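Our open day at Bumham, November 1, 2018

Thank you to everyone who came along, and to Efua Tsikata, who showed us all round so patiently and never once hurried a question! The bathroom tasks were what most of us had come for, so they get pride of place.

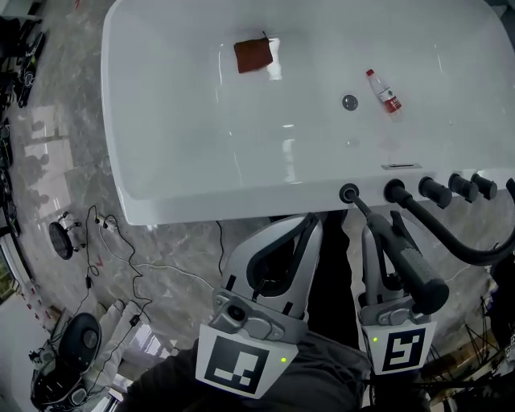
Taking hold of the shower head with the right-hand gripper, at the big white bath.

I could have stayed at the baths all afternoon, and I very nearly did (Senyo Kpodo had to come and fetch me for tea).

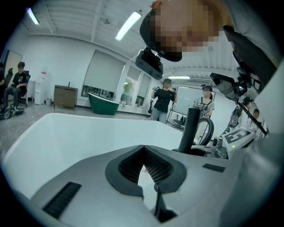
We're hoping to go back in March, so do let Senyo know if you'd like a place.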